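Plondano Kids > House and Kitchen > How does a dishwasher wash?

How does a dishwasher wash?

After dinner there are plates with sauce, forks with rice stuck between the teeth, and glasses with milk at the bottom. You put all of it into the dishwasher, a grown-up closes the door, and the machine starts to hum. What happens in there? It is dark and the door is shut, so we have to find out in another way.

First, the water

Many children think that a dishwasher fills up to the top like a bathtub. I also thought so when I was small. In truth there is only a shallow pool of water at the bottom. A pump takes this water and pushes it up into the spray arms. A spray arm is a long flat piece, a bit like a propeller, and it has small holes. Most dishwashers have 2 of them, one under each rack.

When the water shoots out of the holes, it pushes the arm in the other direction, and so the arm begins to turn. You know this from a balloon. If you let go of a balloon full of air, the air goes out on one side and the balloon flies to the other side.

The water hits the plates, falls down, goes through a filter and is pushed up again. The filter is a kind of sieve. It catches the peas and the bits of noodle. The same water goes around many times before the machine lets it out through the drain hose and takes new water.

Why is the water so hot?

Think about butter. On a cold knife it stays hard, but on warm toast it becomes soft and runs away. Fat on a plate behaves the same. In a strong program the water can reach 70 degrees Celsius, and this is much too hot for your hands. When you wash in the sink, you must use cooler water.

The detergent helps too. It has soap-like parts that hold on to the fat with one end and to the water with the other end. It also has enzymes, which are tiny helpers that cut starch and egg into small pieces. Detergent is strong, so leave it to the grown-ups, also when the tablet looks like candy.

Who sits where?

Water cannot go around corners very well. If one bowl lies on top of another bowl, the one on the inside stays dirty. That is why the racks are made of wire. Between the wires there is a lot of open space, and the water can come through from below.

The thin wires that stand up are called tines. They hold a plate on its edge, so the water can reach its front and its back, and afterwards it can run down.

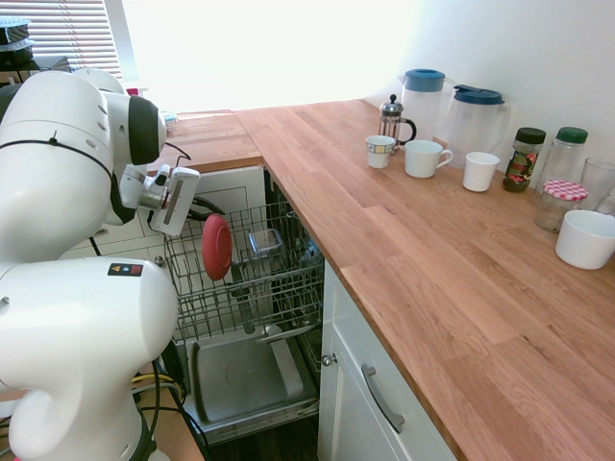 A red plate stands up in the wire rack, and a small glass container has its place further right.

Big pots and dinner plates usually go to the lower rack. Cups, glasses and small things go to the upper one. Cups must have the opening down. A cup with the opening up collects a small lake of dirty water, and somebody will get it on the socks.

Try it yourself

Žofie Šimko, who is nine, sent us this experiment. You need a plate, a little ketchup and a spray bottle with water.

Put a spot of ketchup in the middle of the plate. Lay the plate flat in the sink and spray it ten times. Look where the ketchup goes. Now wash the plate, make a new spot, and hold the plate upright. Spray ten times again. Which time did the ketchup leave the plate faster?

Words to remember

Pump: a machine part that pushes water.
Filter: a sieve that catches pieces of food.
Tines: the thin wires that keep plates standing.
Enzymes: tiny helpers that cut food into smaller pieces.

Text: Kristýna Oravec. Questions about water can be sent to us with the help of a parent or a teacher.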